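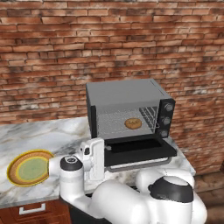 Does it stay matt, one customer in Lindau wanted to know, or will my wall look like it has been varnished? It stays matt. Brestach goes into the brick and leaves no film on top, so the colour and the rough feeling of the surface are kept. On very thirsty old bricks the tone can become slightly deeper, and for this we advise to try it first in a corner.

Brestach Indoor Brick Sealer
Maker: Bolalmont
For: bare brick and mortar joints inside the house, kitchens especially
Base: water
Finish: matt, colourless
Sizes: 300 ml trial bottle, 5 litre can
Order number: 44-B (can), 44-T (trial bottle)

Bare brick behind a worktop looks nice, but it drinks everything. Grease, coffee, tomato sauce and steam go into the pores and after some months you cannot wash them out any more. With two coats of Brestach most splashes stay on the surface long enough to be wiped with a damp cloth. The wall can still breathe – please do not use it as a cure for rising damp, it will not help you. 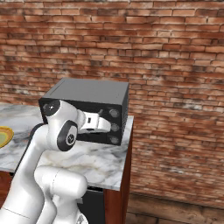

Before you begin, brush the wall with a dry, stiff brush and take the dust away with a vacuum cleaner. Old soot must be washed off and the wall left to dry well, otherwise you close the dirt in. Repair the loose joints also at this point. New mortar needs four weeks before sealing.

Put on the first coat from the bottom to the top with a wide brush. Wait 40 minutes and put on the second. Wipe the drops from the worktop while they are fresh, above all from natural stone, where they can leave a mark.

One can is enough for a normal kitchen wall with two coats. Brushes are cleaned with water. The smell is weak and is gone by the next morning if a window is open.

The Majumder block brush, 70 mm, fits well to this product and is sold separately. Opened cans keep for one year in a place without frost.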